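Speaker notes — Picking Fingers: Two Arms, One Tray of Dishes

Slide 1. Hello and who did what

Say hi, wait for the door to stop banging. Thank Theano Pappas for the slot and for letting me go over last time (I won't today, I have a timer!). Mention that Danai Michailidis built the controller side and Stamatia Galanis did most of the sorting through logs, so hard questions about either go to them.

Slide 2. What we wanted to know

We had two sets of fingers on the bench at Savcombe, the stock ones and a thinner pair Danai calls the Rusu fingers, and everybody had an opinion about them. I had one too, and mine was loud. So we ran the same chore with both: bowls, cups and plates onto a tray. 1,184 grasp attempts total, same tray, same dishes. Ask for a show of hands here — who would pick the thin ones? Let them commit before I go on.

Slide 3. The bowls

Nested bowls are where the arguments started. You've got three rims sitting close together, and the fingers have to decide how many of them they're grabbing. Go slow on this slide, people in the back need a second to find the rims.
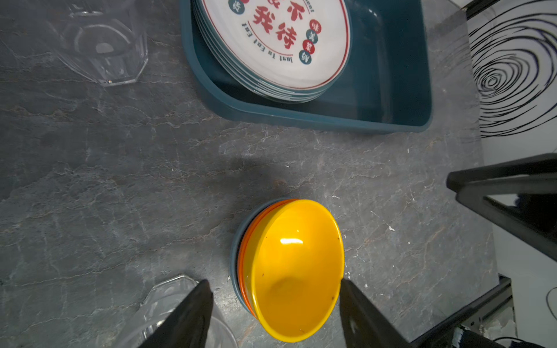 Wrist view: fingertips at the stacked bowls, tray at the top.

Point at the right fingertip, which is touching the rim of the yellow bowl. Then point at the glare inside that bowl. Fengying Guo spent most of July on glare, and she'd like you all to know that glossy yellow is a terrible color. The clear cups are lying over on the left, and they're worse for the depth estimate than anything else we own, so I'll come back to them.

Numbers for this slide: stock fingers took the whole stack when we asked for the whole stack far more often. Thin fingers were better at peeling off the top bowl alone. If someone asks whether you could get both from one pair, say Danai has a sketch and leave it there.

Slide 4. Two arms and who gets out of the way

I love this part, so watch the clock. Both arms work over one tray, and the controller has to keep the wrists apart. The old Plarkident planner froze one arm completely while the other moved (safe, very dull to watch). The new one lets them share the middle. Point out the gooseneck cable arching up from the right wrist — it needs its own keep-out zone, and forgetting that cost me a whole Thursday.
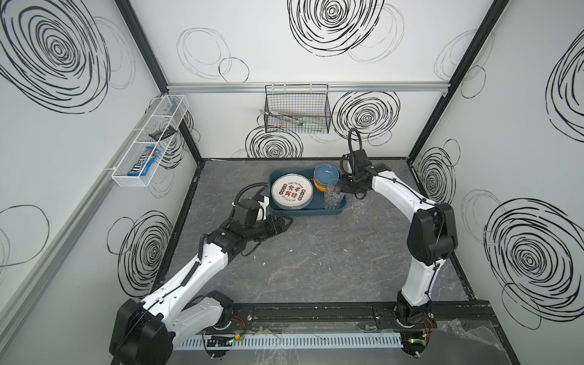
Slide 5. Cups

Clear plastic, faceted, hard to see. Wrist camera alone did badly. Adding the fixed camera helped a lot with finding the cup and hardly at all with the final squeeze. Amnuay Srithong's suggestion was to close slower, and I grumbled, and then closing slower worked. Say so out loud, he's in the second row.

Slide 6. What we're running now

Stock fingers on both arms, slow close for cups, two cameras. Next round is 3,000 attempts with the Famitz pads glued on. Questions, then coffee.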